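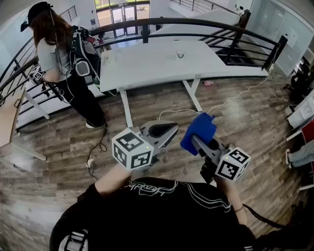
Rules for the handheld gripper sessions, written up quick before the next crew starts. Read the whole thing once, then keep the short list at the bottom open on your phone. Most of what goes wrong in a session goes wrong on the floor or on the wrists, not in the software. Cables first. A black cable looping by a table leg, a white one trailing off across the planks to the side of the room, that is two things to catch a foot on before anybody has picked up a cup. Same with loose bits like the small pink thing past the other leg. Pick it up, then start.

Last updated 25/02/2018. Replaces the December version, bin that one.

Before you put the rig on

Walk your area. All the way round the table, both sides, plus the path back to where you stood when you started. Power leads go against the wall or under tape. No tape left, ask Siiri Kalniņš, she has the key to the drawer.

Then the table. One task, one set of objects. Cindulura tasks use the clear cup, Rornitex tasks use whatever is on the task card. Nothing else on the surface, no phones, no coffee.

Batteries over 95 percent before you go. Under that, swap.

Putting it on

1. Pack on first, buckles done up, then the grippers. Never the other way, you will yank the cable.
2. Run the gripper cable down the outside of the arm. Not accross the chest.
3. Bracelets and watches off. A thin one too. They snag on the cable and they knock the housing.
4. Long hair tied back or under the collar so it stays clear of the straps. A cap is fine.
5. Closed shoes, flat soles.
6. Look at both indicator lights. Green on both or you don't start.

Finger tips: check them by hand. If the foam is loose, stop and change it. Mixed tips left and right are allowed as long as you write it in the log, which tip on which side. People forget this one constantly and then Žydrūnas Jankauskaitė has to go through the footage and guess.

Markers

The cubes do the tracking so treat them like lenses. Don't hold them, don't lean them on the table edge, don't put the gripper down on its cube. Hold by the handle only. Wipe with a dry cloth at the start of every block. A scratched face gets reported same day, a peeling one means the gripper comes out of use. No tape fixes. Agnese Toom tried tape, we lost 137 takes.

Starting a take

Hold both grippers out in front of you, cubes up, nothing in between. Count to three. Lower them, do the task at normal speed. Back to the same hold at the end, count to three again. Stop.

Fumbled it? Finish anyway and mark it as a fumble. Do not restart in the middle. Dropped object counts as a fumble. Dropped gripper is a stop, see below.

Two people in one area

Fine, if you face different ways and neither cable can reach the other person's feet. Say out loud when you are about to move behind someone. Near the railing on the upper floor nobody works with their back to it, and nothing gets carried over it or passed over it, people come in through the doors downstairs.

If you are sitting out, sit back from the area and keep your legs in. Chair wheels off the cables.

When to stop

Stop and tell the lead (Austra Rimkutė most days) if:

- a light goes off or changes color
- a cable goes tight
- the pack gets hot against your back
- you feel dizzy, wrist hurts, anything like that
- someone without a badge walks into the area
- a gripper hits the floor, even a small knock

Max 11 takes in a row, then pack off for 8 minutes. Off, not loosened. This is in the Bite agreement so it is not up to the lead or to you.

Privacy

The rig sees more than you think. Turn laptops away, badges flipped over. Anybody in view signs the form, that goes for people sitting at the side too. No form, the take gets pulled. Upload to Flitier same day and clear the card after Aušra Strazds confirms, not befor.

Short list

Floor walked, leads taped
Table has the task objects only
Pack, buckles, then grippers
Wrists bare
Tips checked and logged
Cubes wiped
Both lights green
Forms signed

Questions to Austra, in the channel please, not by text.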